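Talks > Tollwood meetup > Speaker notes

Okay, hi, I'm Nelly Correa. I want to tell you about the afternoon our gripper wouldn't let go!

(pause, drink water)

Run 76. Fingers close, release command goes out, nothing. Duván hits the stop and... it squeezes harder. We'd wired the stop to cut the release side too. My wiring, my fault.

Ask the room: who tests their stop with something in the grip? We'd only done it open, 23 times.

Thank Arnel for the fix. Skip the Drineo story if short.

2 comments · 266 shares
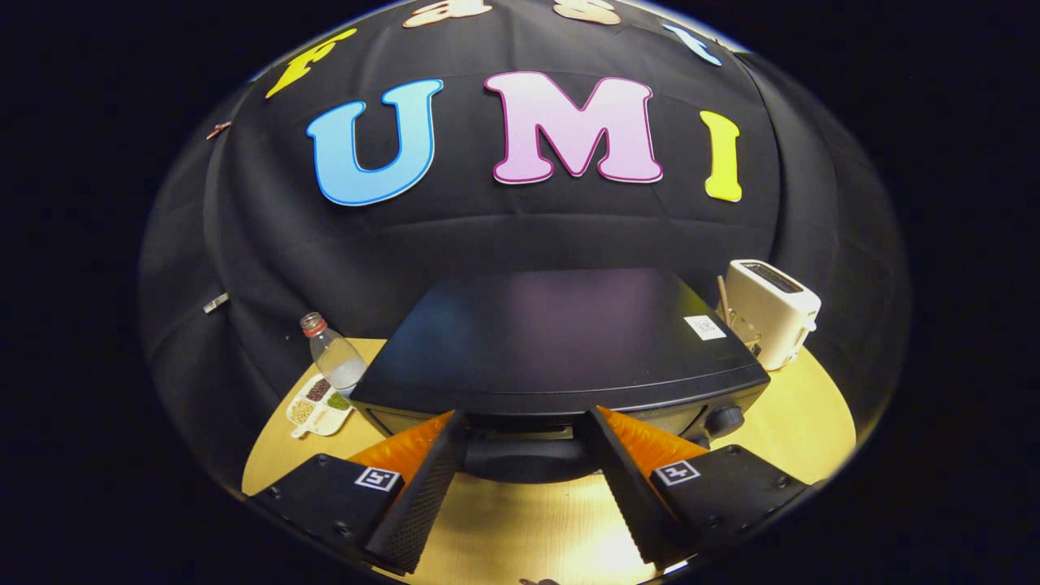

Does the stop open the fingers now?
It cuts the motor, and a spring opens them.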